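Drip line pressure drops off at the far end of plastic-mulched beds

Reading time: 6 min

Lawal Adeleke

I grow peppers and a late planting of cucumbers on raised beds under black plastic, single drip line per bed, buried shallow and offset from center. The block in question is on the Pulaston side of the farm. Soil is a sandy loam over something heavier. Water comes from a pond through a sand media filter, then a screen, then a regulator at the head of the block. Beds run downhill slightly for the first half and then level out.

Since the start of July the last part of each bed has been dry. Plants at the head look normal. Plants at the tail wilt by early afternoon and the fruit is small. When I cut a slit in the plastic at the tail end, the soil under it is powdery below the first inch. At the head it forms a ball in the hand.

What I have done so far:

Checked the regulator. It reads what it is supposed to read.
Backwashed the sand filter and pulled the screen. The screen had some brown slime on it and was not torn.
Walked the beds for leaks. Found one cricket hole and spliced it.
Increased run time. The heads got wetter and the tails did not improve much.

I inject calcium nitrate on Monday and a potassium product later in the week through the same injector. The tape is the Dalum thin wall, the same as last year. I added bed length this spring when we took out the cross drive, and the longest beds now measure 1,000 feet. Before that we had a drive through the middle and fed each half separately.

Is this a plugging problem or a layout problem? I would like to save the crop before I start cutting anything.
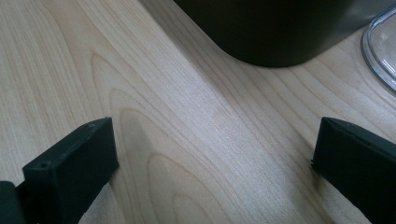

I should add that the submain is the original one. It was sized when the block was smaller and I did not change it when the cross drive came out. There are no flush valves on the tails. The ends are folded over and sleeved. I have an inline meter at the head of the block and it read 3,036 gallons for the last full set, but I never wrote down a reading when the tape was new, so I have nothing to compare it with.

Destusness

Both, probably, but the layout comes first. You doubled the run on the same tape. Every tape has a maximum run for a given slope, inlet pressure and emitter flow, and thin wall tape in the small diameter will not hold uniformity over a bed that long. Friction loss goes up fast with length. The downhill half was helping you and the level half takes it away again.

Before you decide anything, measure pressure at both ends of the same bed while the block is running. Use one gauge, and move it. Two cheap gauges can disagree with each other by more than the loss you are trying to find. Cut into the tape at the tail, put in a barbed fitting with the gauge on it, wait until the line is full and steady, and read it. Then do the same at the head. Write down both numbers for three beds: the one nearest the submain inlet, one in the middle, and the farthest.

How to read the results:

Head pressure good on all three beds, tail pressure low on all three: the run is too long for the tape, or there is a leak you have not found.

Head pressure falling from the near bed to the far bed: the submain is undersized for the block as it is now.

Pressure good at both ends and the tail still dry: emitters are plugged. Dig up a short piece at the tail and cut it open lengthwise.

For this season, the usual repair is to put the drive back as far as water is concerned. Run a layflat line across the block at the midpoint, cut each tape there, and feed both halves from it, or feed the lower half from the layflat and leave the upper half on the old submain. You lose a little plastic at each cut. Put the lower half on its own valve so you can run it as a separate set. That also takes load off the filter and the submain.

Do not raise the regulator setting to push water to the end. Thin wall tape splits at the seam, and a split under plastic is hard to locate until the bed has washed.

Ekwueme

had the same thing. flush your lines. I open the ends every 2 weeks and the first water out looks like coffee. Fixed mine

Dalum

Agree with the pressure test. A few points on the plugging side, given that this is pond water with folded ends and no flushing.

Brown slime on the screen is usually iron bacteria or algae. Whatever passes the screen settles where velocity is lowest, and that is the tail. Open the ends a few beds at a time with the block running. If you open all of them at once the velocity drops and the sediment stays put. Let each one run until it is clear and then for another minute.

If there is slime in the tape when you cut it open, a filter backwash will not clear it. Chlorine will, at a low rate, with free chlorine tested at the far end of the line. Use a product labeled for irrigation systems and follow its label. Never inject chlorine and acid from the same tank or at the same point, and do not inject chlorine while fertilizer is going through.

Check your water for bicarbonate too. Calcium nitrate into hard pond water can leave scale in the emitters, especially if the injector shuts off at the same moment as the pump. Run clear water after each injection long enough to empty the farthest tape. On beds that long it takes more time than people expect. Put food-grade dye in the injector and time it to the tail. Also confirm that your potassium product is not a sulfate going in on top of leftover calcium, which will form gypsum in the line.

My name matches the tape on that farm but I have no connection to the maker.

Destusness

One correction to what I wrote above. If you feed from the midpoint, fold and sleeve both cut ends you are not using, and check them on the first run. Sleeves slip off when the tape is muddy. Wipe it first. I put 6 inches of tape into the fold.

Lawal Adeleke

Thank you. Head pressure is even across the three beds and the tails are low on all of them. I opened four ends and the water was brown, then cleared. I will put in the layflat at the midpoint and report the meter reading after the next full set.

Contact the moderators | Copyright of each post remains with its author | Back to top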